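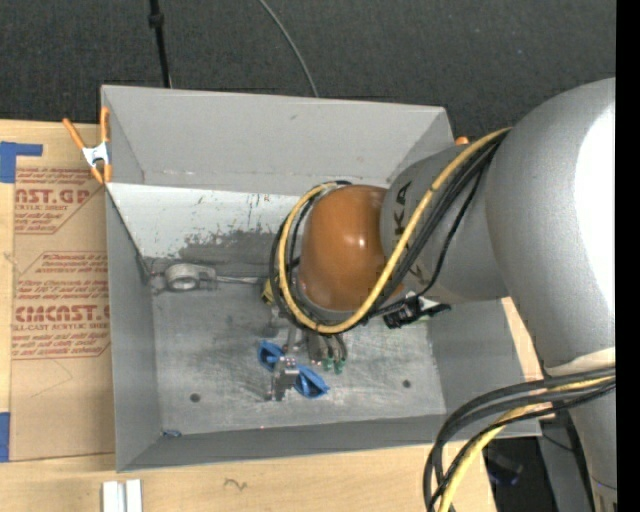
Chapter 6
Budgeting for a Robot Cell

The purchase price of a robot arm is the easiest figure in an equipment plan to obtain and the least useful on its own. A supplier will quote it the same day. The remaining costs are spread over tooling, cabling, mounting hardware, floor space, training and spare parts, and they reach the buyer from several directions at different times. This chapter sets out a method for collecting them before a purchase order is signed.

6.1 Capital and Operating Costs

Capital costs are paid once and depreciated over the service life of the equipment. For a bin-picking cell they include the arm, its controller, the gripper, the bin and its mounting, the work surface and any guarding. Operating costs recur. They include power, compressed air where it is used, replacement cables and gripper fingers, software licenses and technician hours.

Some items fall between the two. Clamps, tape, sheet material and small brackets are seldom listed in a capital request, yet a cell under development consumes them steadily. They should be given a line of their own.

6.2 Case: The Sullberg Plant

Sullberg, a maker of plumbing fittings, planned a single picking cell to feed an inspection station. Lingyun Tan, the engineer in charge, requested quotations from two integrators, Trovby and Bittencourt. The Trovby quotation was lower but excluded the gripper and all cable management. Once these were added, the two totals were nearly equal, and delivery time decided the matter.

The plan assumed 80 picks per hour in the first month and 25 hours of technician time for setup. Setup took 55 hours. Most of the excess went to routing cables along the arm so that they cleared the bin walls at full reach — a task that appeared in neither quotation. The purchase of replacement cable assemblies added $874 to the first-year budget.

6.3 Planning the Allowance

An allowance for unplanned work should be stated separately and assigned to an owner. It should not be hidden in the price of the arm, where it cannot be tracked. Section 6.4 gives a worksheet for this purpose, and Section 6.5 applies it to leased equipment.

Key terms: capital cost, operating cost, integrator, allowance, service life

Print this page
E-mail this page

Related chapters
Chapter 5: Writing an Equipment Specification
Chapter 7: Comparing Lease and Purchase
Chapter 8: Spare Parts and Service Contracts
Appendix B: The Stimeo Cost Worksheet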